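Gripper comparison, progress report for June
Project Takunmont, prepared for the program office at Nundera

Summary
The comparison is on schedule. I am less sure than I was in the last report that it will give us the clear winner the proposal promised. The Clorotano two-finger gripper has finished its first block of 500 attempts. The Eskildsen unit is still in its second block and should not be judged yet.

What was done
We have now logged 1558 grasp attempts across both grippers, counting setup runs. The object set was widened at your request to include awkward household items with thin parts, among them stemmed glasses and wire ornaments. Both grippers work in the same patterned enclosure, with the wrist camera left at the same settings so the recordings can be compared.

The sales sheets for both products talk about gentle handling. Neither says what was handled. Our own results on boxes and cups looked fine, and I would not put much weight on them, as almost any gripper can pick up a box. 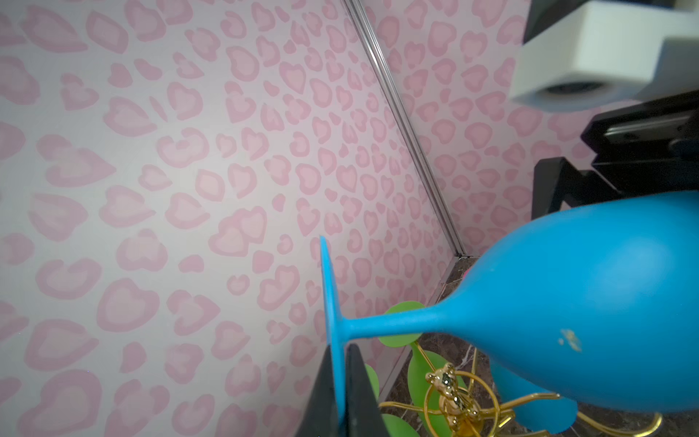
Wrist camera view, stemmed glass trial. The foot of the glass is against the gripper finger.

Stemmed items are where the trouble is. The fingers are wide compared with a stem, and once a finger is close to the target it hides part of what the camera needs to see. The vendor's advice was to retrain on more data. We added 600 recordings and the share of failed grasps on stemmed items dropped by 37 percent, but most of that gain went away when we changed the starting angle. I read that as the controller learning our setup.

The busy wall pattern was meant to make the vision task harder. So far I can't show that it matters either way, and I would rather say so than claim a result.

Problems
Finger pads on the Clorotano wear faster than expected - we are replacing them between blocks, and that was not in the budget. The Eskildsen controller lost its calibration twice. Support blamed our cable, we changed the cable, and it happened again.

Next period
Finish the Eskildsen blocks, then repeat the stemmed items with narrower fingers on both units. Please hold the purchase decision until those runs are in. A request to move money from travel to spare pads will follow separately.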